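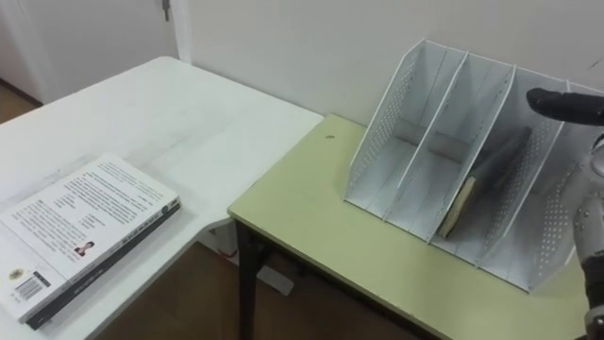

The copy I'm passing along, back cover up.

From: Ye-seo Maeng
To: the swap list
Subject: Re: Reading aloud to grownups, does it work?

Hi Ehab and everybody,

Oh, I'm so glad you asked this! Quoting you first so people who joined in June can follow:

> We have a group of neighbors who used to meet as a regular book club and it
> has more or less died. People didn't finish the book, then felt bad, then
> stayed home. Somebody suggested we just read out loud to each other instead.
> Has anyone on the list tried it with adults? I worry it will feel like
> school. Also, how do you pick something, and how long before people start
> looking at the clock?
>
> Ehab Filali

Yes, yes, please try it. We've been doing it at the Farouk Street house for 2 winters now and it's my favorite thing in the whole week. We went through exactly what you describe, with the guilt and the empty chairs, and the first night of reading aloud we had more people than the room could seat comfortably.

On the school feeling: we had a little of that at the start. What got rid of it for us was letting people pass. You get handed the book, you read as long as you like, and if you don't feel like it you hand it on and no one says a word. One man passed for months and then one evening read a whole chapter doing all the voices. It was wonderful! I still hear the innkeeper in his version.

Bring handwork, too. Half of us knit or mend or peel things. I think people listen better with busy hands, and you don't have that awkward business of where to look.

Length of a sitting: we get through nine or ten pages, then tea, then the same again if the mood is good. A 130-page novel lasted us most of a season, with a lot of stopping to argue. Short books are your friend. Stories are even better for a new group, as a person who misses a week hasn't lost the thread.

Picking: I used to choose by reading reviews, and I was wrong nearly every time. Now I open to the middle and read a page out loud in my kitchen. If I run out of breath or can't tell who is talking, back it goes. Lots of beautiful books fail this test (anything with long letters in italics, for some reason). Plain books with plenty of talk in them do very well. Old travel writing is good. Ghost stories are very good, and you can turn the lamp down.

One practical thing, get large print if you can find it. Our eyes are not what they were and evening light is bad for small type. My neighbor, who is 84, reads beautifully from large print and won't touch anything else.

You asked off list about everyone having a copy. We don't bother! One copy going around the room works fine, and it stops people from reading ahead. The Welico branch will also hold a second one at the desk for anybody who missed a night.

About the paperback: it's free to whoever wants it, I only ask that you pass it on after. Write to me directly and not to the whole list, please, we had such a tangle last time. I can leave it at the Flonel bakery counter any morning before eleven.

And Ehab, tell us how the first night goes. If you want company I'd happily come over and read the opening pages to get things rolling. I do a pretty decent sea captain.

Warmly,
Ye-seo

--
To leave the list, send a blank message with "off" in the subject line.
Older messages are kept in the archive, sorted by month.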